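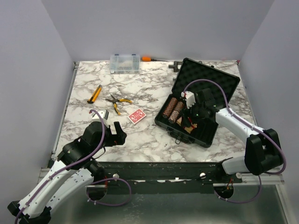

Florencio Benítez reckons a two-arm policy is just two one-arm policies and a bit of luck, and he told me so in the corridor on Tuesday, so I've moved this bit to the front of the talk. Hello Florencio, if you're in the room.

(Pause here. Let them look at the slide for a second. Drink some water.)

So what I want to talk about is who waits for whom. You've got one arm down in the case and the other one over on the left, gripper open, hovering above the marble. Both of them want to be over the same bit of table sooner or later, and somebody has to give way. When a person drives both arms they sort this out without thinking. When a policy does it, you get what we called the doorway dance. Both arms go, both arms stop, both arms go again. If you've ever met someone coming the other way in a narrow hall you know exactly how this feels!

What we did - and this is really the whole method, so listen now if you're going to nod off later - is add one extra thing for the network to predict. We call it Trellel. At every step it guesses which arm is going to have the shared space next, left or right, and how soon. That's it. We don't label anything by hand. You get the answer for free by looking ahead in the recorded demonstration and seeing which gripper went in first. Rafail wrote it over a weekend and I spent the next month trying to break it.

(If anyone asks about the look-ahead window: it's 2 seconds. Shorter and the guess flickers, longer and it gets vague. There's a backup slide.)

The test job was packing and unpacking a tool case. I like it as a task because the things are such a mixed bunch. On this slide you've got a yellow utility knife, pliers, a red deck of cards, all out on the open side, and then the case with its lid up and the foam in it. The deck is nice and square. Pliers with their handles splayed are a pain, as there are so many ways to pick them up and most of them make the drop awkward. And the lid matters too, it's a wall as far as the arms are concerned.

Right, numbers. Next slide.

We ran nine layouts, none of them in the training set. The plain policy, no Trellel, finished the full job 71 per cent of the time. With it we got to over 90. I'm saying "over" on purpose, the exact figure is in the table and it moves a little depending on how you score a tool that ends up in the case but sitting on top of another one. Ilgın and I still disagree about that. She's stricter.

More interesting to me is where the failures went. Before, most of them were the dance. Now they're nearly all bad grasps, plain single-arm mistakes. So, Florencio, you get half a point.

(Skip the next two slides if it's gone past quarter to. Go straight to the one with the timelines.)

Things that didn't work, quickly. We tried giving the right arm permanent priority. Fine for packing, hopeless for unpacking, everything queued up on the left. We tried a hard lock on the shared area, which was safe and so slow that Pieter went and made tea during a trial. We also tried a bigger network and I don't want to talk about it.

One warning. The guess is only as good as the people in the demonstrations. Ours came from six drivers and one of them (I won't say who) always goes left first, whatever's on the table. Train on that person alone and the policy picks up the habit, and it's really stubborn about it.

Next up for us is handovers, where giving way isn't enough and the arms have to meet. Dilwyn has started on that and he's got a clip, if the projector behaves.

(Clip. Then questions. Repeat each question into the mic.)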